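Plovthorpe craft hall reopens after floor and storage work

The craft hall at the Plovthorpe Heritage Center has reopened following a two-month closure for work on its floor, walls and storage areas. The hall, which is used for the center's teaching program in straw work, rush seating and basket making, received its first classes of the new season in July.

The project was carried out by Bradel, the contractor responsible for earlier repairs to the center's roof. It covered the main teaching room, the adjoining materials store and the passage that links the two. The center's exhibition galleries stayed open throughout, although visitors were asked to use the side entrance on Tangen Street while deliveries were being made.

The largest single item was the floor. The former surface had been patched many times and was dark in color, which made it difficult for students to find dropped pins, short lengths of straw and split ends of rush. It has been replaced with a pale, seamless covering that can be swept quickly between sessions and mopped at the close of the day. The center reports that the new surface also reflects a good deal more light, and that several of the ceiling lamps once needed during morning classes are now left off.

Walls and woodwork have been repainted in white and off-white. The center chose the colors after a trial in the passage, where samples were left in place through the spring and compared at different times of day. Darker shades were considered for the lower part of the walls, where scuffing is heaviest, but were set aside in favor of a washable finish.

Storage was the second main concern. Straw and rush must be kept dry and out of direct sun, and must be laid flat or stood upright without being crushed. Before the closure, bundles were held in the cellar and carried up by hand for each class. The materials store on the ground floor now has racks for 97 bundles, sorted by length and by year of harvest. Material needed for the day's teaching is brought through in the morning and returned in the evening.

The center's straw is supplied by growers in the Lendau area, who cut older, long-stemmed varieties for the purpose. Modern wheat is generally too short in the stem for plaiting, and the center has bought its supply under a standing arrangement for several years. Nearly 3000 visitors took part in a class or a drop-in session last season, and the center expects demand to remain at a similar level.

Class size has been set at 12. The limit applies to all courses in the hall, including the short introductory sessions for families, and reflects the space that each student needs when handling full-length stems. Students working in rush should note that the material is dampened before use, and that an apron is recommended.

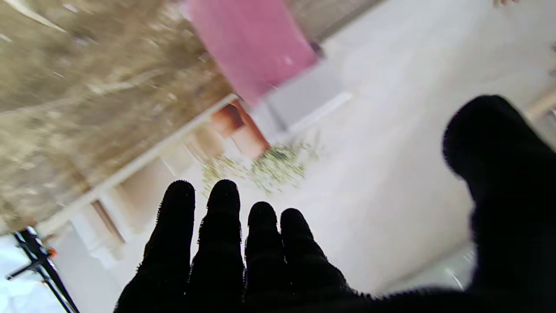 The center has also revised the rules for use of the hall outside class hours. Former students may continue to book bench space in the afternoon, subject to a small charge for materials. Unfinished pieces may be left in the store for up to two weeks if they are labeled with a name and telephone number. Items left beyond that period will be moved to the cellar, and the center cannot accept responsibility for any damage caused by damp.

Food and drink are no longer permitted in the teaching room. The passage has been fitted with a bench and a row of coat hooks, and students are asked to leave bags and outdoor shoes there before entering.

Some work remains to be completed. The door between the passage and the store is a temporary one - the permanent door was delivered in the wrong width and has been reordered - and the outside ramp will be resurfaced once the summer program has ended. Neither item is expected to affect classes. During the ramp work, step-free access will be provided by way of the galleries, and visitors who need it are advised to telephone in advance.

The hall is open from 9:30 a.m. until 5 p.m. Places on the autumn courses in plaiting, rush seating and willow basket making may be reserved at the front desk or by mail. Fees are unchanged from last season.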